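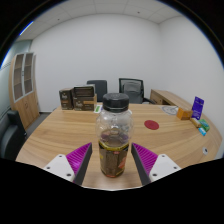 Section 5: Setting up your Sternari staff profile

Welcome to Kilness College, and congratulations on the new appointment! Your profile is what students and colleagues across the Warkamberg campus will read first, so it's well worth making a cup of tea and taking your time over it.

1. Sign in to Sternari with your staff number and open My Profile.
2. Choose your title and position from the list. If yours is missing (newly created deans' roles often are), pick Other and type it in.
3. Paste your biography into the large box, keeping it under 800 characters, spaces included.
4. Add your degrees, most recent first.
5. Press Save Draft, have a good read through, then press Publish.

Note: Honorary degrees go in the Honours field, a little further down the page.

Caution: Publishing replaces your old biography for good, so please keep a copy somewhere safe.

If you get stuck, ring the Agbenyega Centre on extension 3120 and we'll happily walk you through it.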